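Questions I keep getting about the home demos

I'm Vira, and I run the home recording side of the Clulline project. We teach robots household chores by having people do the chores themselves with hand-held grippers, one in each hand. I answer the same emails a lot, so I finally typed my replies up in one place. Last changed November 26, 2024.

Do I need to know anything about robots?

Nope! If you can tidy a bedroom, you're qualified. The first half hour feels like eating soup with salad tongs, and then your hands sort of get it.

Why not just drive the robot by remote control?

We do that too, over at Savside, where Mattes Voß has the arms set up. It's great for fiddly jobs where you want the robot's own joints in the recording. But it's slow going, and the arms are bolted to a bench (good luck getting that up somebody's stairs). The grippers fit in a tote bag, so we can record in real rooms with real clutter.

How long is one demo?

Usually under a minute. Pick the thing up, put it where it goes, let go, back your hands off. Please do include that last bit! People love to hit stop the second they let go, and then the robot never learns how to leave.

What kind of objects do you want?

Whatever you've got. Wastebaskets are my favorite, because there's a rim to pinch and the whole thing tips if you grab it badly. Backpacks are harder, with all those straps. Leave them where they normally live, even if they're sitting right behind the thing you're moving.

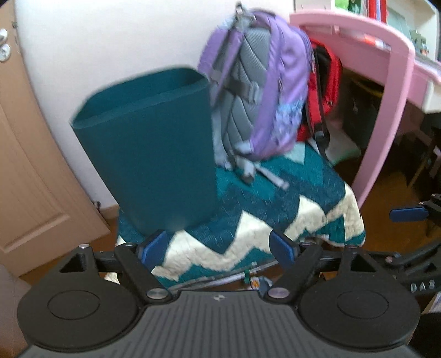
Wastebasket on the zigzag cloth, fingers open, backpacks behind.

Should I clean up first?

Please don't. Yaroslav once straightened his entire living room before a session and we got 5 lovely demos of nothing being in the way. Do put away mail, family photos and anything with your name on it, though.

I dropped something. Do I delete the recording?

Keep it and mark it as a drop. If you pick the thing back up and carry on, even better, mark it as a recovery. I only toss the ones where a thumb was over the lens the whole time.

How many do you need from me?

We ask each home for 500, spread out over a couple of weeks. I know, it sounds like a lot. Svitlana got to 600 and asked if she could keep going, so it can't be that bad. The full set stood at about 3000 in June.

My wrists get tired. Any tips?

Take breaks, seriously. Keep your elbows in and squeeze only as hard as you need to. Squeezing harder doesn't make the demo any better, and soft plastic will bend on you.

Can I go faster if I'm good at it?

A little slower than normal is best. Quick moves blur the video, and then I can't tell where the fingers closed.

Who do I write to if a gripper sticks?

Ferhat Güler handles repairs. Tell him which hand it was and whether it sticks open or shut, and leave the screws alone until he writes back.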